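Prellcombe to replace part of Norkusik Road water main in March

Residents on the east side of Prellcombe should expect short water shutoffs in March while crews replace an aging section of main under Norkusik Road, the town's public works office said.

The work covers 432 feet of cast iron pipe between the fire station and the Oteck Creek bridge. The line has broken twice since last summer, and the second break left homes on the hill without water overnight.

Osagie Utility Contracting will do the job. Shutoffs will last up to 12 hours each and will start at 8 a.m. Door tags will go out two days ahead to the homes affected, and the dates will also be posted at the library and on the town website.

The town is asking households to store drinking water before their shutoff and to keep a few basics in one place, including a flashlight, spare batteries and a bag to carry them in.
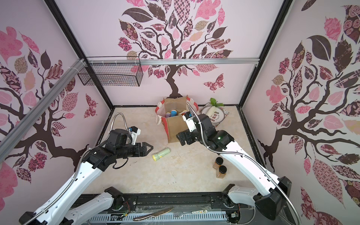

A flashlight and a woven tote bag. The town's list of household basics is available at the library.

Once service is back, residents should run the cold tap in the bathtub for several minutes before using water for cooking or laundry. Some cloudiness is normal. Anyone whose water is still brown the next morning should call public works.

Norkusik Road will be down to one lane during working hours, with flaggers at both ends. School buses will keep their regular route, but the stop at the bridge will move 200 feet north to the church parking lot.

Hydrants on the closed section will be out of service at times. The fire department will send a tanker truck to any call in the area while they are off. Residents should call 911 for emergencies as usual and use the public works number for leaks or low pressure.

Paving over the trench will wait until the ground has settled.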